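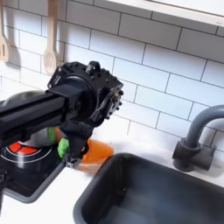
Chapter 9
Picking a Song: How Televised Contests Choose Their Winners

The first song contest I ever worked on was held in a curling rink in Hiltby, with plywood over the ice and a heater that drowned out the ballads. I was the person adding up the scores. We had 12 acts, a jury of music teachers and a ballot box by the canteen, and by the end of the night I'd learned more about voting than I had in a whole term of media studies.

What got me was how much the rules mattered. The jury loved a quiet folk number. The crowd (480 paper ballots, and I unfolded every one) went mad for a brother and sister doing disco in matching boots. Under our rules the two halves counted equally, so a third act that had been everybody's second favourite went home with the trophy. People were cranky about it for weeks!

I've been hooked on this stuff ever since, and I'd like you to be too. In the last chapter we followed a song from the open call through to the shortlist. Now we get to the part the viewers see, when somebody has to decide which one wins.

We'll start with juries: who gets asked, how they're briefed, and why some broadcasters have them vote at the dress rehearsal while others make them wait for the live show. After that comes the public vote, from postcards to phone lines to apps. My old colleague Jasper Van Loon ran the phones for the Ernbridge final one April, and I've borrowed a fair bit from his notes, including the night 600 votes landed after the lines had closed.

Then there's the maths. Don't panic, it's only adding and a bit of dividing. You'll take one set of scores from the Femar Song Festival and run it through different counting systems, and I think you'll be surprised by who ends up on top. Keep a pencil handy and do it by hand the first time, even if you're a whiz with spreadsheets.

Before you read on, think of a contest result that made you yell at the telly. Jot down who you wanted to win, who did win, and anything you remember about how the votes were counted. We'll come back to your notes in the Poduval case study.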